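Setting up your Skorlow balance trainer for home practice

Okay, so you've got the board out of the box and you're itching to stand on it. I was too! Please do these steps first (I skipped step 2 my first time and my hip had opinions for a week).

1. Clear a space big enough to lie down in with your arms out. Carpet is fine, but a thin mat on a hard floor is better.

2. Set the tilt dial to its lowest mark. It ships in the middle, and that's too much for cold ankles.

3. Press the power button until it beeps twice, then open the Brelden app and tap Pair.
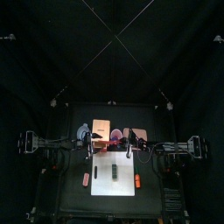
4. Stand beside the board, put one foot in the center and lean a little weight onto it. Hold for 10 slow breaths, then swap feet.

5. Step up with both feet, knees soft, fingertips on a wall. Once the app shows green, you're calibrated.

Note: if it stays amber, step off, wait for the beep and try again. Mine usually wants a second go.

Caution: stop if you feel any pinching deep in the hip or low back. Wobbly is okay, sharp is not. If you've had a joint injury, talk to your physical therapist before you go past the lowest tilt.

6. Do a first session of tree pose only, one side at a time. I know, I know, you want to try the fancy stuff! Yogesh Mathur wrote the beginner sequence in the app and it starts with tree for a full week, so we're sticking with him.
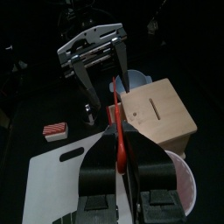
Two-fingered grippers, one closed on a red utensil.

7. When you're done, hold the power button down until the light goes out, wipe the top with a damp cloth and store the board flat. Don't lean it on its edge, the dial gets knocked.

The app keeps your last 500 sessions, and you can export them from Settings, under History.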